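Print this page | E-mail this page

Saturday, December 21, 2019
By Ese Effiong

Evidence room workshop notebook – bag seals, hair dye test, and the Perkby locker mess

Came in on a weekend so I could have the sink to myself. Emrys is off until after the holidays, so this is mostly for him, and for whoever ends up with the sealing job in the new year (me again, I'm guessing).

Started with the leftover question from June. The county wants to know if we can stop using the two-step tape on property bags and go to the single-strip bags from Trekwood. I like the single-strip bags! They're quick, they write well with a regular marker, and the number prints in a place where you can read it with the bag folded. My worry was cold. Patrol leaves bags in the trunk overnight and the old strips used to lift at the corners.

So I put 17 bags in the freezer Thursday night with scrap paper inside, and pulled them this morning. Two had lifted corners, both on the side where I'd sealed over a crease. The flat ones were fine. I peeled one flat one on purpose and the VOID lettering came up clean and dark, so that part does its job. 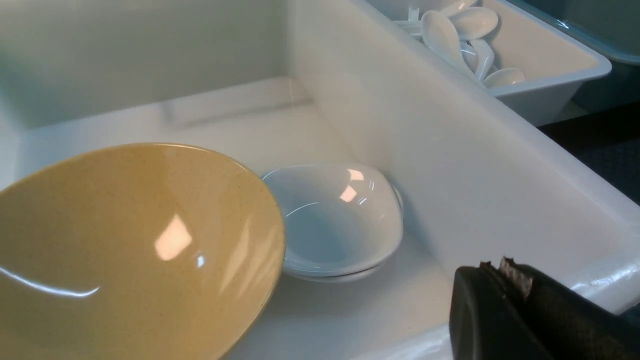
Yellow speckled bowl in the white bin.

Next thing – the Usterent labels. Emrys Foulkes swears by them and I've been rude about them for months, so I owe him a fair try. I stuck a few on glass, on cardboard and on a painted metal flashlight, then wiped each with a damp cloth. Glass and metal held. Cardboard took the top layer of paper off with it when I peeled it back, and a defense lawyer would have a nice afternoon with that. Note for the manual: no Usterent on cardboard, write on the box.

I also redid the hair dye stain on white cotton, the one for the burglary training day. The first version dried too pale to photograph. Twice the dye and a longer sit gave me a decent dark brown. Swatches are pinned up behind the door, please don't throw them out.

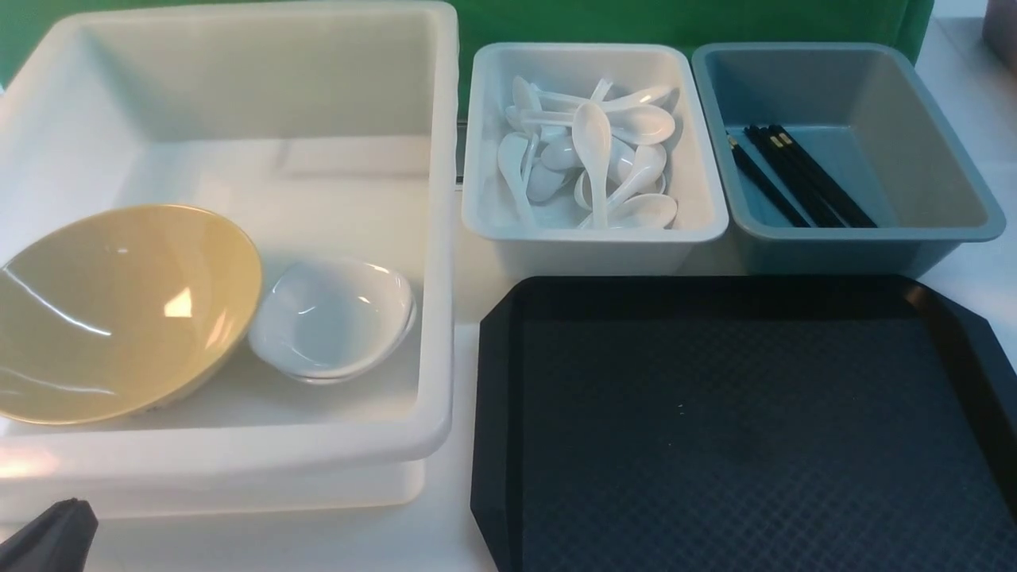 Perkby lockers

I went through the locker log against the shelf. The log has 158 items and I found every one, but two were in the wrong bay, both bicycle parts from the same theft report. Moved them, initialed the log, left a note for the day desk. The sign-out sheet is still missing a column for the time, and people are squeezing it into the margin where it can't be read.

Ní Chonaill called about the refill order. We get 300 bags in the first box and the rest later – fine by me, we don't have shelf space anyway. She wants a yes or no on the single-strip before she orders more. I told her yes, if we can get one line added to the patrol card: smooth the bag flat before sealing. 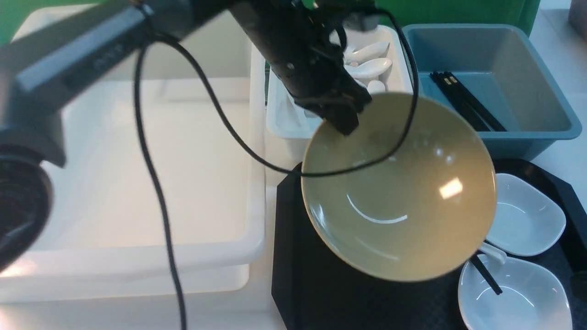
Bowl tilted up in the gripper.

Still to do:
– Repeat the freezer test with gloves on, because sealing bare-handed in a warm room is cheating a little
– Ask Emrys where he put the good scissors
– New sign-out sheet with a time column
– Second round of swatches on denim

I'm leaving the lifted bags on the bench with the creases circled, in case anybody wants to argue with me. Locked up and set the alarm on my way out.

Recent entries
Drying cabinet filter change
Fingerprint powder on textured plastic, second try
Property tags: what fades and what doesn't
Shoe cast practice in the back lot

Print | E-mail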